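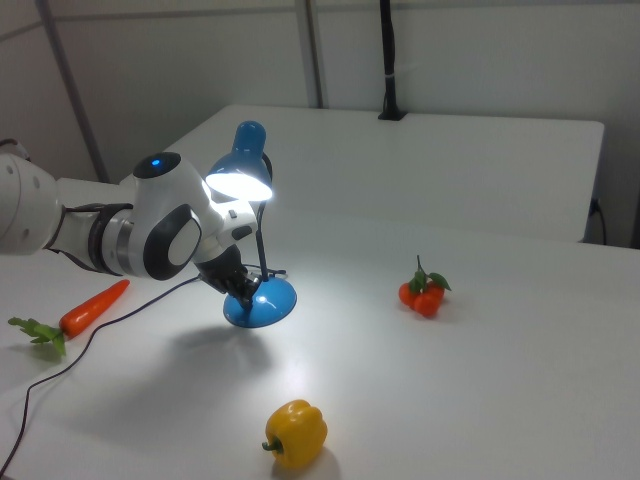 Learning Kits > Manipulation > Bench Tasks

Hellora Bench Task Kit: Lamp and Produce

If you have ever tried to compare two grasping policies and ended up arguing over whose table was messier, this kit is for you. I put the first version together for my own use, because I was tired of rebuilding the same test every time I changed something in the code. Hellora is what it grew into. It's a set of everyday objects, a written protocol, a scoring sheet and a small logging tool, and it works with whatever arm you already own.

The lamp task is the one people ask me about the most, so it gets its own page. (The drawer task and the towel task are listed separately. Please don't order this one hoping for towels!)

The basic job sounds easy. The arm has to take hold of a desk lamp by the lower part of the stem, lift it clear of the table, move it to a target spot and set it down upright. The lamp can be on while this is going on, and it stays plugged in the whole time, so there's a cord in play from start to finish. A few pieces of pretend produce share the table as clutter. The policy is never told to touch them, and it loses points if it does.

I love this task. A block on a bare table will flatter nearly any method, and I spent a good part of a year being flattered. A lamp is top-heavy, it's shiny, it changes the lighting on its own table, and it's on a leash.

What's in the box

One desk lamp in blue, with a domed shade, a bendy stem and a round base. A toy carrot, a bunch of toy tomatoes and a toy yellow pepper. A printed placement mat for people who want exact starting positions, plus the same layout as a file if you'd sooner project it. The protocol booklet, spiral bound so it lies flat. A card with the download key for Toft, the logging tool. Cord clips for the underside of your table.

The arm, gripper, cameras and table are yours to supply. I get an email about this most weeks, so I'm putting it right up here near the top.

How the method works

The kit came out of a question I couldn't leave alone: how much does a policy gain from being shown its own near misses? We call the training recipe Bomness, after the street the first workshop was on, and there isn't a lot to it. You collect demonstrations the normal way. You train a first policy. Then you run that policy, and each time it hesitates or starts to drift, a person takes over and finishes the move by hand control. Those takeovers go back into the training set with a heavier weight than the clean demonstrations, and you train again.

Lots of people do some flavour of this. The part I'd call ours is where the weight goes. Bomness puts nearly all of it on the second or so before the takeover, when the gripper is close to the object and the policy is just beginning to go wrong. We tried spreading the weight over the whole correction and it was worse. We also tried weighting only the recovery, which I was sure would win. It didn't, and I've still got the whiteboard with my prediction on it.
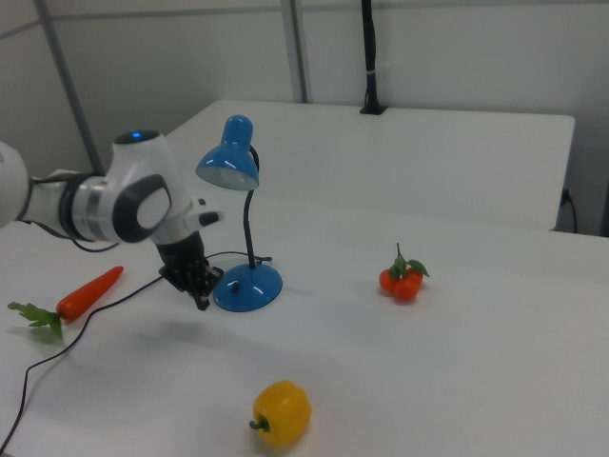

Approach is where most of the failures live, and it's where the protocol is fussiest. We split each trial into approach, grasp, lift, carry and release, and score them one at a time, so you can see which stage is dragging your numbers down. For the lamp the approach score depends on where the fingers come down beside the base, and on whether they come down slightly open or too wide. With the gripper hovering to the left of the lamp like that, there's cord looping across the table right underneath it, and a policy that dips a bit low on that side can end up working around the cord as well as the lamp. We score a snagged cord as an approach fault even when the lift goes fine afterwards. Some labs have told me that's harsh. I'm keeping it!

What we found

I'll give you the short version, as the booklet has the tables.

Our baseline policy was trained on 1,000 demonstrations with no corrections at all. It managed 51 successful trials out of every hundred on the lamp task, which I thought was respectable until I looked at the stage scores. Nearly every failure was already decided before the fingers closed. Adding Bomness corrections for up to 19 hours of operator time brought the approach faults down enough that lifting became the weak stage, and that's a much nicer problem to have.

The carry stage hardly moved. If you're hoping the recipe will fix a lamp that tips in transit, it won't do much for you, and I'd look at your grasp height first. Grabbing the stem low, just above the base, gave us far steadier carries than grabbing it partway up the curve. The bendy stem sags when you hold it high and the shade swings around after the arm has stopped.

Lighting was the other surprise. Policies trained only with the lamp off got noticeably jumpy with it on. The shade throws a bright patch on a white table and the base picks up a highlight, and I suspect the policy was chasing one or the other, though I haven't pinned down which. Mixing lamp-on and lamp-off demonstrations settled it. The protocol now asks for both, and the scoring sheet has a column for it.

The clutter mattered less than I'd guessed. The carrot got bumped most often, probably from sitting on the same side as the arm. If you use the mat, try the mirrored layout too. The tomatoes and the pepper were mostly left in peace.

Setting it up

Give yourself an afternoon the first time. After that it's a ten-minute job.

Use a plain table with room for the arm to reach all the way past the lamp. White is what our reference runs were done on, so stick with white if you want to compare with the published scores. Other colours are fine for your own work, just write it on the sheet.

Fix your camera and leave it alone. I mean really leave it alone. If somebody nudges it halfway through a block of trials, start the block again.

Let the cord lie in a loose curve with plenty of slack. Don't pull it straight and don't tape it to the tabletop. Under the table you can clip it as neatly as you like, and you should, so that a bad trial can't drag the plug. Bend the stem so the shade tips a little to one side, and check it between blocks, as it creeps with handling.

Place the produce last. It's the bit everyone rushes.

Run 7 warm-up trials before you score anything. They don't count, but log them anyway, so you've got something to look back at if the first scored block seems off.

About Toft

Toft is the logging tool, and it's small on purpose. It records camera video, joint positions and gripper opening on one clock, and it gives the operator a single key to mark a takeover. Press it when you take control, press it again when you give control back. The Bomness weighting is worked out from those marks, so a sloppy thumb will cost you -- there's a practice mode for getting the timing right.

It doesn't drive the robot. You keep your own control software and Toft listens in. There are ready-made connectors for the common message formats, and a plain text one for everything else.

Which version should I get?

The Standard kit is everything listed above, and it's plenty for one bench. The Class kit has the same contents with extra lamps and produce, and a licence for more seats of Toft. There's also a refill pack. Get the refill pack if you're teaching undergrads. Lamps do get dropped.

We used to sell a version with the produce in a drawstring bag and no lamp, for people who wanted to use their own. I've dropped it. The lamps people had at home were all so different that the scores meant very little next to each other, and I was spending my evenings answering emails about gooseneck stiffness.

Things people ask me

Yes, it'll work with a suction tool, but the stem is thin and you'll have a rough time. Two fingers is what the protocol was written around.

You can use your own demonstrations and skip ours completely. The starter set comes with the download and it's there if you want it.

The bulb can be swapped for a dimmer one. Note it on the sheet if you do.

No, you don't have to publish your scores. I'd enjoy seeing them, though, especially the bad ones. There's an upload form inside Toft and you can leave your lab's name off.

Simulated version: not yet. I've had a go at modelling the cord and I wasn't happy with it. A stiff cord makes the task too easy and a floppy one slows everything to a crawl.

Shipping and stock

Kits are packed at Nevetti and go out every Wednesday. Order before noon that day and yours will usually be in the batch. The Class kit ships in two cartons, and they sometimes turn up on different days, so give the second one a bit of time before you write to me. The next print of the booklet is due in September, with the mirrored layouts added, and anyone who buys a kit before then gets the new pages as a free download.

Spare cord clips are in the Parts section.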